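Bedside tables and empty bottles

Bottles pile up by the bed faster than anywhere else in the house. You bring one in at night, leave the last inch, and bring another the next day. Once a week is enough to deal with them, and it takes 2 minutes if you do it the same way each time.

Put a cloth on the table first. A patterned one hides small stains between washes, and you can lift the whole thing off when you strip the bed.

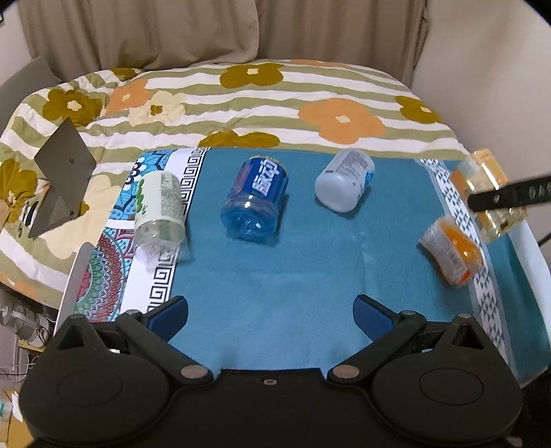
Pull everything forward where you can reach it and check the caps. Anything with a cap missing goes straight to the kitchen sink. Snack packages go in a separate bag, or crumbs end up in the recycling.

Spyros Halilović wrote in to say he keeps a 200 ml cup by the bed and refills it — fewer bottles to carry out.

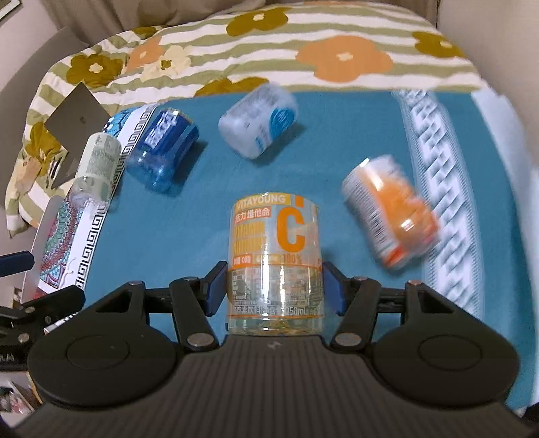 Rinsing matters more with sweet drinks than with water. Leftovers go sticky and draw ants, mostly in the warm months, though we had them in February once. Look low down, near the base. The clear vitamin drink bottle still has a little pale yellow liquid there, easy to miss behind a label that size. Half fill with cold water, shake, and empty it. Large bottles like this 950 mL one can be crushed flat afterward if your pickup allows it. Wash the cloth with the sheets.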